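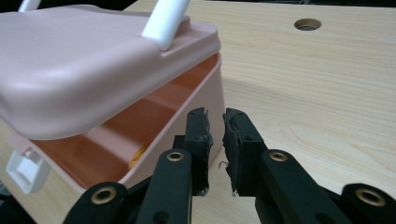

3.2 Opening and closing a lidded box

If you have come over from the packing benches, you already know how to open a box, and the Prerel cell is learning it from you. Your own hands do the work through the two hand grippers, and Itus records each run so the arms can take over the dull stretch of the shift later on. Take your time — a calm, ordinary run is worth more to us than a quick one.

1. Set the box on the table with the latch facing you and the carrying handle up.

2. Undo the latch before you start the run. The fingers are a bit clumsy with small clasps, and Ngozi Okoro would much sooner you used your thumb.

3. Bring one gripper to each end of the lid, squeeze gently, and lift. Keep your wrists level and your elbows loose, the way you would carry a full tray of tea.

4. Let the lid go all the way back before you ease off.

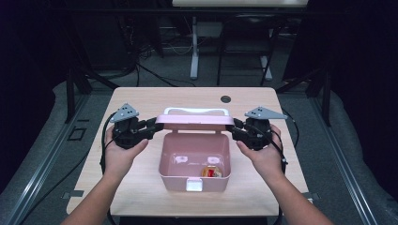 5. Wait for a slow count of 2, then bring the lid forward again and save the run as Task 454.

Caution: Keep your free fingers away from the linkages while the jaws are closing, and mind the cables when you step back.

Note: Check the fingertip pads at the start of each shift. Frayed pads should be reported to Osaze Osagie on extension 1349, and please don't trim them yourself.

Note for bench staff: Recording time counts as regular hours at Falstead, at your usual rate. Anyone who would like to move to cell minding when the arms start in March can put their name down with Ngozi Okoro — no computer background needed, and the training is paid.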